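Thu 11 June

The Paewai reading circle has completed its second year, and I wish to record a few matters for those who were unable to attend. Membership remains open to residents of Paewai and Jilville. The annual subscription is unchanged.

Prodromos Manolakis led the discussion of the Luvar letters, a text of 400 pages which several members had begun in February. Opinion was divided on the final chapters. I found them slow, and I have said so in my written notes, which may be borrowed on request.
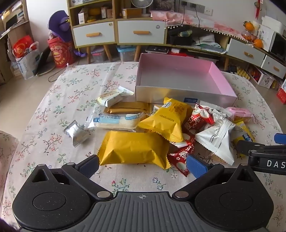 **Filed under: Reading circle, Refreshments**

Wrapped snacks will again be provided at the next meeting. Members are asked to return borrowed copies beforehand.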